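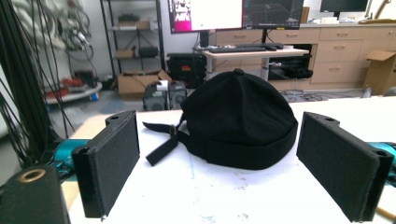 Fundelthorpe Winter Hat and Coat Drive Returns in February with a Second Drop-Off Site

FUNDELTHORPE, 30 December 2018 – Kamness, the neighborhood clothing exchange on Bailly Street, is delighted to announce that its winter hat and coat drive will be back for the whole month of February, and that for the first time neighbors will have 2 places to bring their donations. The shop on Bailly Street will take bags during regular opening hours, just as it always has, and the old Reltomitz dry goods store by the bus station will be open in the afternoons for everyone on the east side of town who has been asking (very patiently!) for something closer to home.

Last winter's drive found new owners for 273 coats and 286 hats, along with more scarves and mittens than the back room could comfortably hold. It was the biggest year the exchange has had, and the people who run it are still a little amazed at how many bags came through the door in the final week, most of them neatly folded and quite a few with a kind note tucked in the top.

"I moved to Fundelthorpe in the middle of a cold snap with one thin jacket, and a neighbor I had known for all of ten minutes handed me her spare coat over the fence," said Solène Lacroix, director of Kamness. "I wore that coat for four winters, and I think of her every time somebody sets a bag down on our counter. There is something so nice about a coat that has already been through a few snowstorms with somebody else. We want this to feel like that, like borrowing from a friend down the street, and I hope folks will come by even if they have nothing to give and only want to warm up and say hello."

Everything collected is free to anyone who wants it. There are no forms to fill out and no proof of address or income to bring along, and shoppers are welcome to come back as often as they like while the drive is on. Families who took a child's coat last year and have since watched that child grow right out of it are warmly invited to bring it back and swap it for the next size up.

The exchange is happy to receive adult and children's coats of every size, and this year is especially hoping for men's large and extra large, which went very quickly last time, and for snow pants in toddler sizes. Hats of all kinds are wanted too: knit hats, fleece hats, caps with ear flaps, brimless caps with a folded band, berets, and the big fuzzy ones that grandmothers are so good at making. Gloves and mittens should come in pairs, please, pinned or clipped together. Donations should be clean, with working zippers, though a missing button is no trouble at all, as there is a very well stocked button jar at Bailly Street and a mending table set up beside it.

The mending table was a small experiment last winter and turned into one of the best loved parts of the drive. Anyone with a torn lining or a stuck zipper can sit down and get a hand with it, whether the coat came off our racks or out of their own closet, and beginners who would like to learn a simple stitch or two are every bit as welcome as those who have been sewing all their lives. Thread, needles and patches are provided. Hot cider is provided as well, and has been known to keep people at the table a good deal longer than the sewing did.

The Reltomitz site has room for almost 200 coats on hangers, with a separate corner for children's things and a bench for trying on boots. The building has a ramp at the side entrance, and there is free parking behind it after noon. Bags can't be left outside at either site when the doors are closed, as snow and rain get into them so quickly, but anyone who has trouble getting to town is encouraged to call the shop and arrange a pickup.

Neighbors who would like to help sort, hang or mend are asked to stop in at Bailly Street any time in the weeks before the drive opens. No experience is needed, and an hour is plenty.

About Kamness
Kamness is a free clothing exchange serving Fundelthorpe and the nearby villages. It accepts clean, wearable clothing all year round and offers it at no charge to anyone who comes in.

Press contact
Solène Lacroix, Director
Kamness, Bailly Street, Fundelthorpe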